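Course handout 2: Notes from the demonstration day at Perisine

Our group visited the Perisine site in Prerkatbridge on 2019-06-16. Isamu Kawaguchi showed us how his team prepares household tasks in simulation before any real robot is used. Please read these notes before the next exercise.

The demonstration used a simulated bedroom and a robot with two arms. The room has a bed, a floor lamp and a wooden floor. One arm holds a board in its gripper, and the operator must keep track of the other arm at the same time. Mr. Kawaguchi said that beginners watch only the hand that is holding something – this is the habit he tries to correct first. 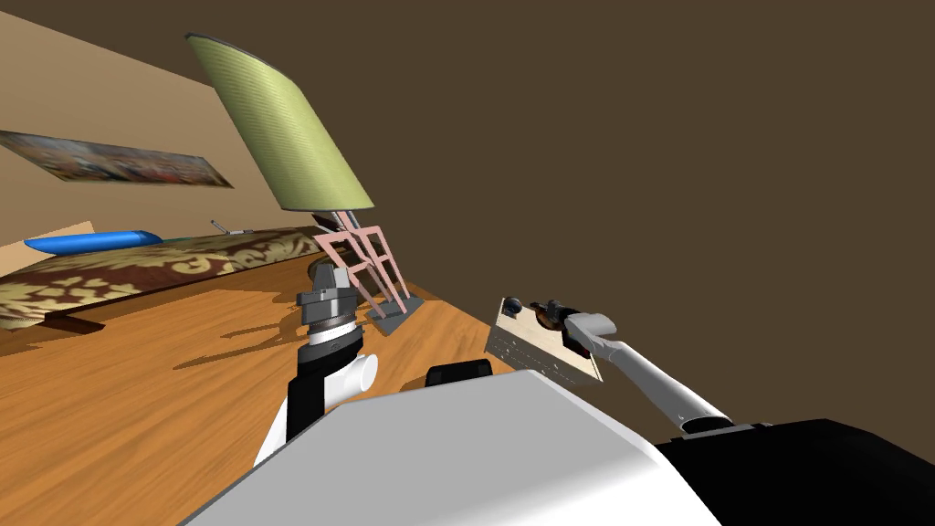 The team has stored 493 runs of this kind in a library they call Swai. Almost 15 of them were made by students in March. A run is kept also when the task fails, and the operator writes one line about what went wrong.

In the second part we looked at the views from the wrist. A wrist view shows the fingers very well, but it shows little of the room, and large objects are partly hidden by the gripper itself. You should compare it with the body view before you decide on a movement.
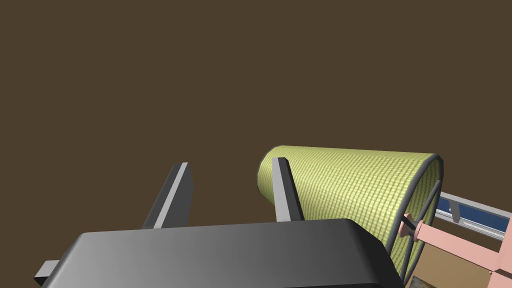 Figure 2. Wrist view in simulation: the two open fingers, with a yellow-green mesh cylinder behind the right one.

For the exercise, open the Larkow viewer and choose any run from Swai. Write down two moments when the wrist view alone is not enough – half a page is sufficient.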